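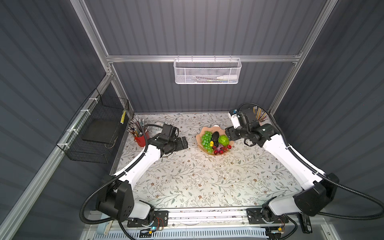
In defense of the fake eggplant

Wednesday, 13 November 2019

I used to be a person who bought real fruit for display. Every Sunday I'd arrange it nicely, and by Thursday I'd be eating brown bananas over the sink out of guilt. A bowl of real fruit is a chore with a nice color scheme.

So now I have opinions on the artificial kind. The grapes are easy. Fake grapes have been fooling dinner guests since my grandmother's time, and green ones forgive a lot. Cherries are fine too, as long as you let them slump down near the bottom of the bowl and don't fuss with them. The artichoke is a bold choice, I'll grant you. It isn't a fruit and nobody has ever wandered past a table and absently picked up an artichoke. But it's a good bright green and it holds down the right-hand side.

Then there's the eggplant, black and shiny as a dress shoe, lying in the middle of everything. Sekar Subramaniam, who has known me long enough to be rude, says an eggplant in a fruit bowl looks like a clerical error. I told him it's botanically a berry. He said so is a person who says that, which made no sense but stung anyway.

The bowl matters more than what goes in it. I'm fond of the peach one with the scalloped edge, which looks like something you'd win at a church raffle in Hollham and then keep for 70 years. Set it on a pale cream surface with vines and little brown flowers and you have my aunt's entire dining room, minus the aunt. I like a print this busy. Smudges can sit there for weeks before anyone spots them, though I admit the middle of a table always gives itself away first.

My one rule is dusting. Real fruit rots and gets thrown out, but a plastic grape will collect fluff until the end of time. I use an old makeup brush and start with the artichoke – all those leaves – while my patience is fresh. The eggplant gets a wipe with a sleeve.

Next on my list is a lemon. Maybe two, if Sekar stays out of it.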